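Wooden dish racks -- worth it or not?
Kitchen & Dining > Storage and Drying
Page 1 of 1

pinecrest_dan
Started this topic

Our wire rack finally rusted through at the feet and left marks on the counter. My wife wants wood this time. I have only ever owned metal or plastic. Does a wooden one hold up if you wash dishes by hand every night? There are two of us, so not a huge load. Counter is white and shows everything.

lowellkitchen
Had one for three years. It held up fine until I stopped drying it. The bottoms of the rails went gray and then there was a black spot near one corner that never sanded out. If you leave it sitting in water it will go bad, same as a cutting board.

Mostafa Bouazza
I disagree with the people who say wood is a bad idea. Mine is a Clestositz, plain wood, no varnish. I oil it in September and again in spring. Every few days I stand it on end by the window for the night. No mold so far.

tubs_and_tile
Quote: "No mold so far"
You live somewhere dry, I'm guessing. I'm in Endport and everything here gets mold. I threw out 2 wooden racks before I went back to stainless. Oil didn't help. Also nobody in my house was going to stand a rack by the window.

Mostafa Bouazza
Not dry at all, it rains here most of the winter. Did you use mineral oil or cooking oil? Cooking oil goes sticky and holds dirt.

tubs_and_tile
Mineral. The second one I didn't oil, to be fair.

pinecrest_dan
OK, so upkeep is the question. What about shape? The ones at the store are either the folding X kind or the flat kind with pegs. Bae has the folding one for 20 dollars.

lowellkitchen
Folding ones pinch your fingers and the joints loosen. Mine leaned to one side by the end. Flat ones take more counter but they don't tip. Check the spacing on the pegs before you buy -- take a dinner plate with you if you have to. Ours were set too close for the soup bowls.

marge_in_the_hills
I like the folding kind. It hangs on a nail when I'm done and I get my counter back. Different kitchens, I guess.

To answer the first question, I would buy wood again. It's quieter than wire and I have chipped fewer plates.

pinecrest_dan
Went with a flat one in the end. Light wood, two long rails with short pieces across the ends, and upright pegs. Color looks good against white.

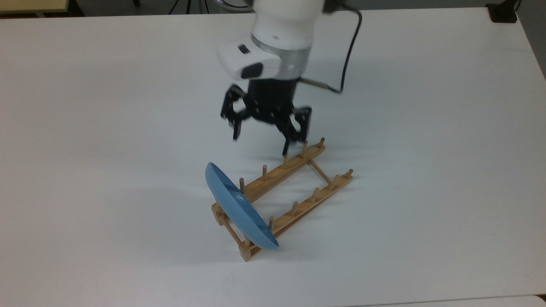
Re: Flat rack -- what goes under it?

tubs_and_tile
Nice looking rack, I'll give you that. Put a tray under it. An open frame like that won't catch any water.

lowellkitchen
Agree on the tray. I used a Trustberg mat for a while and it stayed damp underneath, so the rack did too. A tray with a lip is better, and empty it before bed.

Mostafa Bouazza
Or a folded towel, changed daily. Oil it before the first use, two thin coats, and wipe off what doesn't soak in.

pinecrest_dan
Will do the oil this weekend. I have an old baking sheet that might work as the tray. Need to measure it.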